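Ivar Haugen
October

1/ A few people asked me to explain what happens when you move coins from an exchange to your own wallet. I did it again on Sunday, so I'll go through it while I remember the steps. Small amounts, nothing clever.

12 replies · 31 shares

2/ First, the difference. When your coins sit on an exchange, the exchange holds the keys and you hold a balance, a bit like a number on a bank statement. When you move them to your own wallet, you hold the keys. If you lose those, there is no helpline.

3/ I buy on Firano. The wallet I move to is Nonau, the phone version. I have no deal with either of them. I picked Firano two years ago when a colleague used it and never got round to changing.

4 replies · 9 shares

4/ Step one is the recovery phrase. The wallet shows you a list of words when you set it up. Write them on paper, in order, and check them twice. Don't take a screenshot. Don't email it to yourself. I keep one copy at home and one at my sister's, in a sealed envelope.

5/ Step two is to wipe the wallet and restore it from the paper before any money goes in. Most people skip this. It took me some 2 minutes and I found I'd written "form" where it should have said "from".

22 replies · 58 shares

6/ Step three, copy the receiving address and send a small test. I sent £69 worth. Check the first few and last few characters of the address after pasting. There is malware that swaps a copied address for another one, and the two can look alike at a glance.

7/ Make sure the network matches as well. Firano gives you a drop-down with several. The coin name can be the same on each, but if the wallet doesn't support the one you chose, getting the money back may be slow or not possible at all.

6 replies · 14 shares

8/ When the test had arrived I sent the rest, £313. The fee is taken by the exchange and it's flat, so it costs the same whether you move a little or a lot. That is why I wait and move a few months' worth in one go.
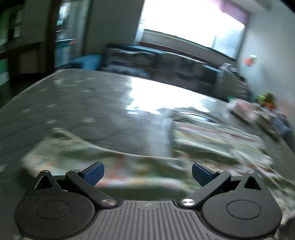

Grey sheet, black gripper.

3 replies · 5 shares

9/ Tax, as I understand it: moving coins between an exchange and a wallet that are both yours isn't a sale. Swapping one coin for another usually does count. I keep a spreadsheet with the date, the amount, the fee and the price in pounds. Ask an accountant if yours is complicated.

10/ Someone asked about Raju, the browser wallet. I tried it for a week. It works, but I don't want a wallet in the same browser I use for everything else. If you already use it, keep only spending money there.

17 replies · 20 shares

11/ Last point. If a stranger messages you offering help with a stuck transfer, block them. Real support will never ask for your recovery phrase. I've had two of those messages since post 1 went up.

198 likes

More from Ivar Haugen
Why my Enora card payment was declined
Reading a block explorer without getting lost
Network fees and what time of day to send
Paper or metal for a recovery phrase?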